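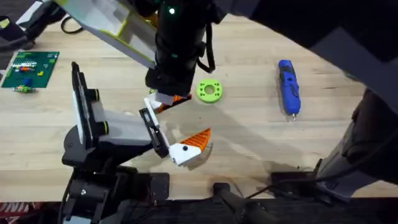
Two Arms, One Table: Gallery from the Kostiuk Handover Study

On this page we collect pictures from our work on two-arm assembly at the Costavton laboratory. The project is named Kostiuk, after the street where our group had its first room. We study how two robot arms can learn to share one small task, when a part must pass from one gripper to the other and no jig or vise is there to help. A longer text with all the tables is in preparation. The gallery is for visitors, students and partners who ask us how the work looks on an ordinary day.

The method in short: a person guides both arms through the task, and the movements of all joints are stored together with the pictures of the fixed cameras. We call one such recording a demonstration. From 400 demonstrations we train one common policy for both arms. Before, we trained a separate policy for each arm, and the arms often waited for each other or arrived at the meeting point at different moments. With the common policy the waiting is much shorter.

The meeting point

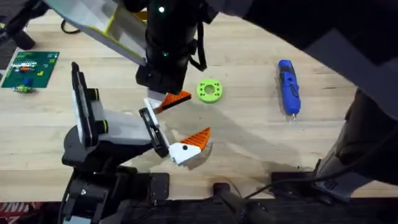 Photo: Cathal Egan / Kostiuk project, Costavton

The orange fingertips face each other over the middle of the table, with an open gap between them. We give much attention to this position. If the two pads do not stand well against each other, a part will turn when the second gripper closes on it, and the error is carried into every later step.

The pads have ridges, and their shape is a wedge. Our first pads were flat and smooth, and thin parts slipped out of them too easily. The present form is the fifth one we tried. It was drawn by Cathal Egan, who also wrote the software for the alignment test.

The lime-green ring to the right of the grippers is 3D-printed, with a round hole in the center. The blue cordless screwdriver lies farther right.

What we measured

In January we ran the alignment test 1145 times with the common policy. The pads reached the wanted position within the tolerance in most of the runs. The failures came mainly from starting positions far from those in the training data, and we could reduce them when we added demonstrations of up to 18 seconds in which the person makes a mistake on purpose and then corrects it. These corrections helped more than the same amount of clean recordings. We did not expect so strong an effect.

What is still open

We do not know yet if the result holds for soft parts. Our partners at Kanitz will repeat the test with their own grippers, and the group in Gorkcombe is preparing a version for a lower table.

Pictures from this page may be used for teaching if the credit is kept. For larger files please write to Cathal Egan.

Page last changed: 14 February 2023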